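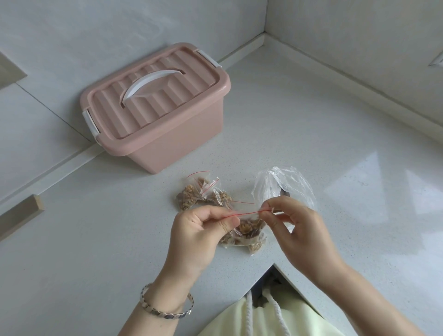
Tidiletti bench cell: setup and care notes

Version 3. Last edited Wednesday, May 4, 2022, by Szymon Baran.

These notes go with the Tidiletti recordings and cover the two-arm bench cell at Wakimcombe that is trained on them. The recordings are head-camera clips of people handling small zip-seal bags of food on kitchen counters. The cell opens and closes the same kind of bag on its own bench.

What is in the folder

clips/ – 3,084 clips, one bag handled per clip
held_out/ – 172 clips, kept for testing and never used in training
calib/ – camera and arm calibration files, one subfolder per session
service_log.txt – every repair and part change on the cell

The held-out clips are not counted in the 3,084.

Starting the cell

1. Wipe both finger pads with a dry lint-free cloth. No alcohol on the pads.
2. Turn on the arm controllers, left first, and wait for both to report ready.
3. Turn on the head camera and give it time to warm up before calibrating.
4. Run the calibration board through all the marked positions. If the check fails twice, look at the camera bracket before changing anything in software.
5. Load a closed bag by hand and run the pinch test on each side.

The pinch test holds the bag by its top corner and lifts it clear of the bench. If it slides, see the next section. Do not raise the grip force to get a pass. Too much force creases the seal strip, and a creased strip will not close evenly.

Finger pads

The pads are soft silicone, made for us by Lindgren. Change them in pairs at 4,000 cycles, or sooner if the surface looks shiny. Walnut pieces are the worst load we have for this. The skins leave an oily dust that builds up along the lower edge of the pad, and the force readings drift before you can see any wear. Brush that edge at the end of each walnut session.

After a pad change, zero the force sensors with the fingers open and repeat step 5. Write the change in service_log.txt, with the side and the cycle count.

Camera bracket

The original bracket sagged under the weight of the cable. Everett Nguyen-Tran replaced it with a stiffer one and moved the cable clip to the back of the mast. Leave slack between the clip and the connector – a tight cable pulls the view down when the mast turns.

Known problems

Glossy counters and clear film both give strong highlights, and the depth estimate is poor on them. The seal strip is a better target than the bag itself.

The right wrist on the cell runs slightly stiff from a cold start. The spare is at Troltham and is due to be fitted in June. Until then, run the warm-up motion before calibration.

Clips where the seal strip is hidden by the hands are still in the set. They are marked occluded in the index file and are skipped by the default loader.

Send corrections to Szymon, and anything about the mast or wiring to Everett.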